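Mivgate Trays and Boxes
Read me first

Hello, and thanks for having a look. Mivgate is a small collection of pictures and notes on the ordinary trays, tubs and lidded boxes that end up living on tables and desks. It grew out of a storage project at Plolstead, where a few of us got tired of arguing over what to call things and decided to write the names down. If you're here because you need labelled pictures of everyday containers in rooms that people use, I hope you'll find something handy.

What's in the folder

The collection holds 332 pictures, with a plain text note for each one. The notes are short, usually a line or two, and say what the main container is and what sort of surface it's sitting on. The pictures are sorted into 9 groups by the kind of container, so a shallow tray is in one group and a deep tub is in another, even when both turn up on the same table. Where a picture could go in two groups we went with whichever container is nearest, and the note mentions the other.

There's also a word list, put together by Annick Nguyen, which I'd suggest reading before you open any of the notes. It's written in everyday language and you can get through it over a cup of tea.

How we use the words

A tray is shallow and open, with a rim you could rest a finger on. A box may have a lid or not, and we say which when we can tell. A tub is deeper than it is wide. We did go back and forth for a good while over tissue boxes – are they storage, or just packaging? – and in the end they went in as boxes, with the opening noted.

Colours are the plain ones: cream, beige, tan, white, black, grey. Viola Rizzi wanted a proper paint chart, and she may yet get her way, but for now "cream" covers a fair bit of ground. We name a material only where it's clear enough to be useful, so please don't read anything into a note that leaves it out.

A typical picture from the shallow tray group has plenty going on past the tray itself, and we like them that way.

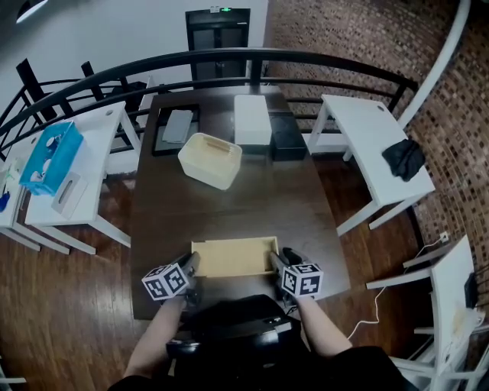

Shallow light-wood tray near the table edge, with an open cream storage box further along.

The note for this one is filed under "tray, shallow, open", and the surface is given as "table, dark brown, wood". The cream box gets the second mention, as "storage box, plastic, open top". Furniture gets a word only when a container is resting on it, so chairs are left out of the notes altogether.

Known gaps

Lidded boxes are thin on the ground compared with trays. Roughly 132 of the notes still use the older spelling of the group names, and they'll be tidied up as time allows. Sizes aren't recorded anywhere, so please don't try to work out a shelf plan from these!

Changes

The word list was last revised on 5th October. Fitzgerald Gallagher merged the two basket groups in January, so anything older than that will have an extra group in it.

Questions and corrections

Corrections are very welcome, however small. Send them to Tarık Coşkun at Plolstead with the number of the picture and the wording you'd prefer.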